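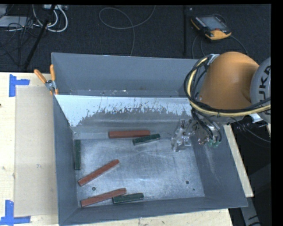
Desnatadeira manual Rodetti 3

Para quem faz queijo fresco, requeijão ou nata em casa

A Rodetti 3 é uma desnatadeira de manivela para quantidades pequenas de leite. Separa a nata do leite inteiro ainda morno, sem eletricidade, e fixa-se à bancada com dois grampos que vêm na caixa. O leite desnatado sai pelo bico de baixo e a nata pelo bico de cima – convém pôr o recipiente maior em baixo antes de começar.

O parafuso de regulação fica no topo do tambor. Meia volta para a direita dá uma nata mais espessa, boa para barrar ou para bater. Para a esquerda a nata sai mais líquida e em maior quantidade. Aconselhamos fazer a primeira regulação com água morna, até ter a mão habituada ao ritmo da manivela.

Características
Capacidade do depósito: 3 litros
Discos no tambor: 20
Depósito, tambor e discos em aço inoxidável
Corpo em alumínio fundido
Manivela amovível, com punho de faia
Altura montada: 92 cm com o suporte de chão, vendido à parte

Modo de utilização
Aqueça o leite até ficar morno ao toque. Comece a rodar a manivela com o depósito fechado e só abra a torneira quando a campainha deixar de tocar, isto significa que o tambor chegou à velocidade certa. Mantenha o ritmo até o depósito ficar vazio. No fim passe um copo de leite desnatado pelo tambor, para aproveitar a nata que ficou entre os discos.

Limpeza
Desmonte o tambor logo depois de usar. Os discos são numerados e devem voltar ao eixo pela mesma ordem. Lave com água tépida e detergente neutro, nunca na máquina. A borracha de vedação seca-se à parte e dura mais se levar uma gota de óleo alimentar.

Peças e acessórios
Borracha de vedação Timach, conjunto de duas
Escova para discos Lynch
Suporte de chão Idstead
Balde graduado para a nata

Envio e assistência
As encomendas acima de 300 euros não pagam portes. A garantia cobre o mecanismo e o tambor, mas não as borrachas. Em fevereiro a oficina fecha para inventário e as reparações demoram mais. Para dúvidas de montagem escreva à Chantelle Mtshali, para peças antigas à Tamsin Kasprzak – por favor indique o número gravado debaixo do corpo da máquina.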